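From: lestness_quilter
To: The Wadding List
Subject: Re: Washing a printed quilted bedspread (and is it worth mending?)

On Oct 4, 2018, thimble_and_tea wrote:

> Hello all, long-time reader, rare poster. I have been given a quilted
> bedspread, a shop one, printed cotton on both sides with a thin
> filling. It is machine stitched all over in a wavy pattern and a lot
> of that stitching has gone along one side where it rubs on the bed
> frame. The filling has started to bunch up there. It also smells of
> somebody else's cupboard.
>
> Two questions. Can I put it through an ordinary washing machine
> before I mend it, or does the mending come first? And is it silly to
> spend evenings on something that wasn't handmade to begin with? My
> sister says it is. I rather love it.
>
> It is 200 cm across, if that helps anybody, and I have no idea what
> the filling is.

It is not silly at all! I was so pleased to see this come up. We get wonderful long threads here on pieced tops and hand quilting and hardly ever a word on the printed bedspreads that most of us have slept under for most of our lives. I have mended a good few of them now and I think they teach you more about how quilting works than anything you make from scratch, as you get to see what happened after years of feet and cats and hot washes.

I should say that I've been thinking about them more than usual. I was over at Turnidow in September and there was one on the bed there that I could have looked at all day: cream, quilted, with big Chinese characters printed on it in pink, green, teal and blue, and a purple floral bit as well. The teal one near the middle is fu, 福, good fortune, and I can't think of a nicer thing to put on a bed.

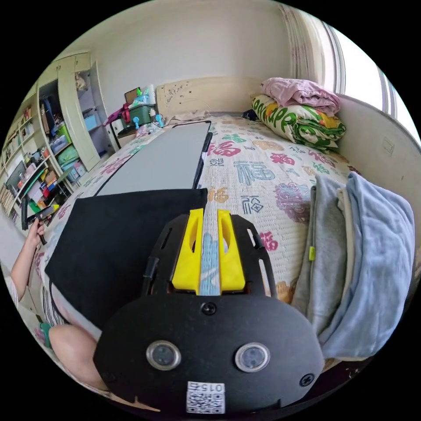
Mend first or wash first?

Mend first, but only roughly. I know this goes against what we say for clothes, where you'd always want a clean thing on your lap. With a quilted piece the stitching is the only thing keeping the filling where it belongs, and if you send it round the drum with a whole side loose, the filling will travel. Once it has travelled and gone through a spin it felts itself into a rope, and you'll be teasing it flat with your fingers through a gap in the seam (I have done this, on the kitchen floor, and my knees remember).

So what I do is tack it. Long running stitches, an inch or so each, in a cotton thread that shows up well so you can find it afterwards. Go along the old needle holes if you can see them. You don't need to be neat. Before you tack each bit, lay it flat and pat the filling back out towards the edge from the top side, working from the good part into the bad part. If it won't move, don't pull. Wet hands sometimes help, just damp, and a slow rolling movement with the flat of your palm.

If there is an actual hole, put a scrap of old net curtain over it and tack that down too. It lets the water through and keeps the filling in. It comes off after.

Working out what the filling is

You can find this out at the worn edge without cutting anything. Pull out a pinch no bigger than a pea. Cotton filling feels a bit dead and drags against your fingers, and it often has tiny dark flecks in it. Polyester is springy and squeaks slightly when you rub it close to your ear, which always makes me laugh. Wool smells of wool the second you wet it. Silk filling is long and stringy and clings to every rough bit of skin you have.

For a shop bedspread with printed cotton on both sides I'd bet on polyester, and that is very good news for you, as it will stand nearly anything apart from a hot iron.
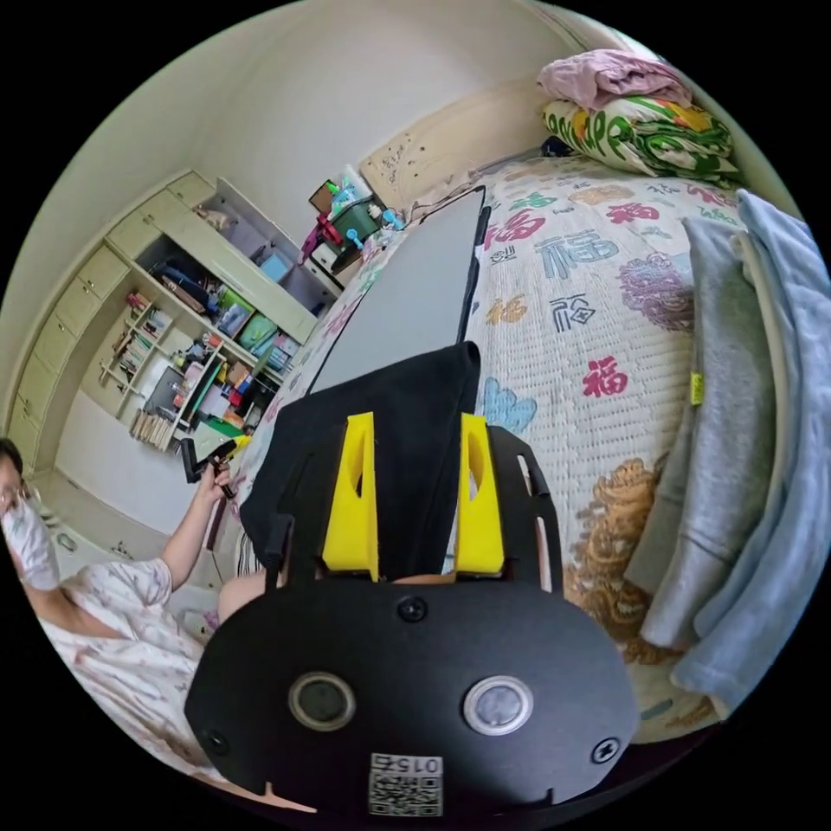
Whatever it is, keep the pinch. Stick it to a bit of card with the date and where it came from. I have a whole shoebox of these and I go back to it far more often than I go back to my books.

If you need to add filling, the thin Doria wadding is the closest match I have found for the old shop kind. It comes apart in layers, so you can peel it down until it is as thin as what you've got. Don't put a full thickness in next to a flat old one or you will feel a ridge every time you turn over. I tear the edges of the patch by hand so that they fade out, and I push it in with the blunt end of a knitting needle.

The wash itself

Right, the cupboard smell. Airing comes before water. Hang it over two lines (never one, the weight of it goes all in one crease) on a dry breezy day and turn it at lunchtime. Two days of that will do more than any powder. If you've nowhere outside, over a banister with the window open is fine, it just takes longer.

Then test the print. I can't stress this enough for anything with strong colours on a pale ground. Take a white hankie, wet it with warm water and a drop of whatever you'll be washing with, and press it on each colour in turn for a slow count of 15. Reds and purples are the ones to watch. If you get colour on the hankie, stop and write back to us, because there are people on this list who know much more than I do about running dyes.

If it passes, then a cool wash with half the liquid you'd normally use and an extra rinse. Check the size of your drum. A double bedspread wants to be able to turn over, and if you have to push it in with your knee it won't get clean. The launderette is money well spent here, the big machines are lovely. Mine cost me less than a magazine and I had a very nice read of somebody else's newspaper while I waited.

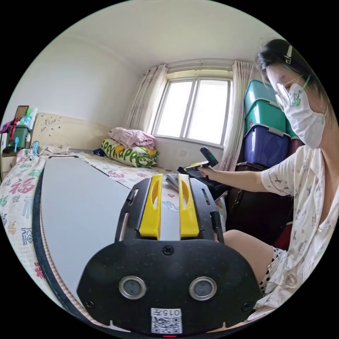
Spin low, and get it out straight away. Lay it flat if you possibly can. I use the spare bed with old towels under, and I change the towels at bedtime, and by the next evening it's usually dry on top and ready to turn. Pat the filling about while it is still a bit damp. This is the moment when you can put right nearly everything, it moves so easily, and it is my favourite part of the whole job.

The proper mending

Now you take out the tacking a hand's width at a time and put in the real stitches. I know some of you do this on the machine, and if you've a walking foot and the patience to follow a wavy line then good luck to you. I like to do it by hand. A short needle, a strong cotton thread, and a small backstitch every fourth or fifth stitch so that if one goes in future the whole row doesn't follow it.

Matching the thread colour: go one shade darker than you think. Thread looks paler once it is lying on the cloth. I took a corner of mine into Khương (the fabric shop behind the old market, for those who don't know it, do go!) and came out with a soft stone colour that I would never have picked, and it vanished completely. They will let you unwind a bit and lay it on your piece if you ask, and they keep the odd reels in a basket by the till.

For the side where it rubs, I would bind over the whole edge with a strip of plain cotton once the stitching is done. Cut it on the straight, wash it first so that it doesn't shrink later, and fold it so the back is a touch wider than the front. It will take the wear for years and when it goes you just do another. You can also turn the bedspread round every time you change the sheets so it's not always the same side getting the worst of it. My gran's generation did this without thinking.

How long does it take? I kept a note for the last one, purely out of nosiness. The bound side came to 354 stitches and it took me 19 evenings, though a fair few of those were spent mostly looking at the television with the needle in my hand. I was sorry when it was finished.

And as for your sister! A handmade quilt has had hours put into it at the start, and I do love them, you all know I do. But a shop one that has been kept and mended has had the hours put in later. You will know every wave of that stitching by the time you're done. Also it'll be warm.

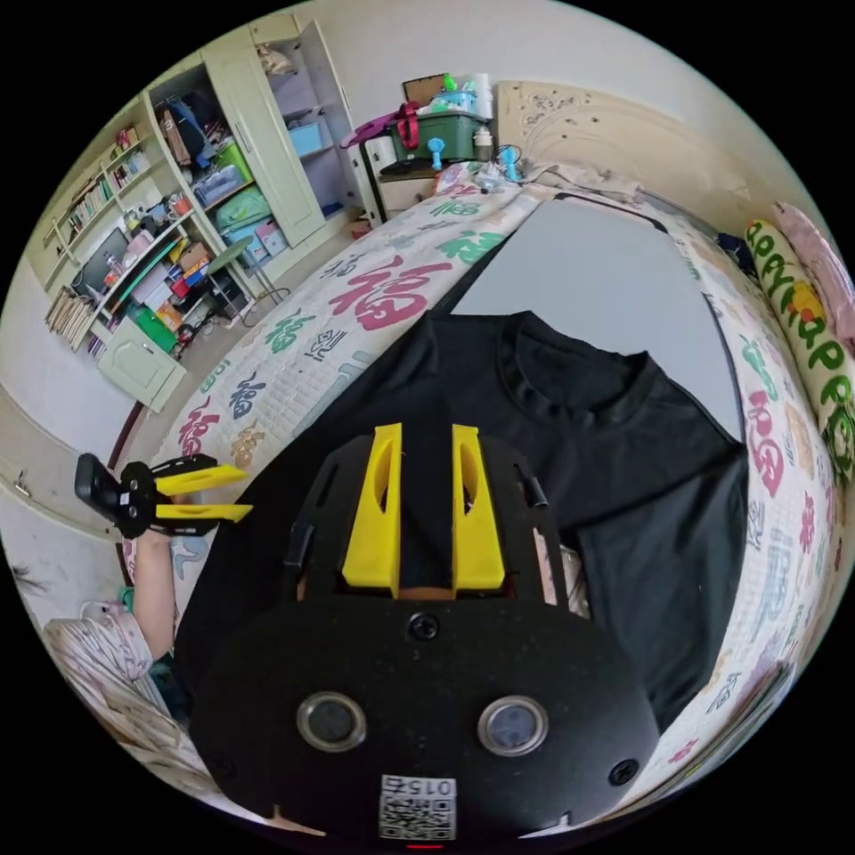
Upstairs at Turnidow, same room as the cream bedspread.

A few odds and ends before I stop:

Fabric softener, please don't. It coats the filling and it goes flat and a bit greasy.

Store it rolled, with a sheet rolled up inside, if it has to be put away. Folding is all right if you refold it along different lines now and then. Mine live on beds, so I don't worry.

If anybody has a printed bedspread with writing on it, in any language, I'd dearly love to hear what it says and how the stitching has been done around the letters. I keep wondering whether the makers plan the quilting lines round the print or simply run the cloth through and hope. On the ones I own the lines go straight across everything, flowers and all, but I once saw a cot cover at a jumble sale where they went neatly round each duck and I have regretted not buying it ever since.

Do post again when you've done your pinch test, thimble_and_tea. My money is still on polyester.

Happy stitching from a rather blowy Lestness (good drying weather!)

--
The Wadding List: quilts, covers and anything with a middle
To leave the list, send a blank message with the word LEAVE as the subject.
Please trim your quoted text when replying.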